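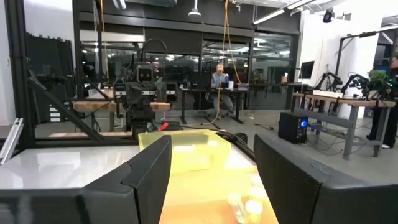

Da-eun Maeng starts talking about bell-ringing before I've got my coat off. She has been learning for seven months, she has a blister on her left hand, and she thinks everyone in Sonville should come up the tower and have a go.

"I only came because it was raining and the door was open," she says. "Veerle gave me a rope and told me to stop looking at the ceiling."

Veerle Peeters laughs at this. She has been tower captain for most of her adult life and taught almost everyone in the present band. There are 4 bells at Festell, the oldest cast in 1496 and the heaviest in 1625, and she talks about them as you might talk about aunts. The old one is "sweet but slow". The big one "wants a firm hello and then leaving alone".

I wanted to know what beginners find hardest. Strength, surely?

"No, letting go!" says Veerle. "Everybody pulls too much. The bell is up there doing its own thing, and you have to feel when it's ready to come back. I had a rugby player once who was worn out in ten minutes, and a girl of twelve who got it that same evening."

Da-eun was somewhere in the middle. Her first month was all backstrokes, with Veerle handling the other half of the pull, and she remembers the first whole one she rang alone — "I shouted. You're not meant to shout."
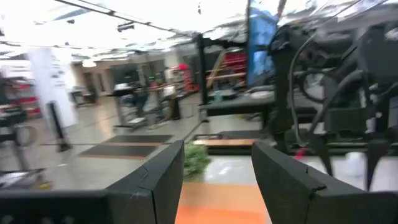 ## Ringing by numbers

With so few bells there are only twenty-four possible orders, and the band likes to ring all of them without a repeat. It takes less than a minute when it goes well. Da-eun learned the pattern on the bus, tapping it on her knee, and still loses her place near the end.

"You hear it go wrong before you know it's you," she says. "Then Veerle calls your name, and it's you."

They practise in the evening, tea first, and in February they keep their hats on. The next open evening is 4th September, and Da-eun has already talked her sister into coming. I've put my own name down too. Veerle looked at my shoes and told me to bring flatter ones.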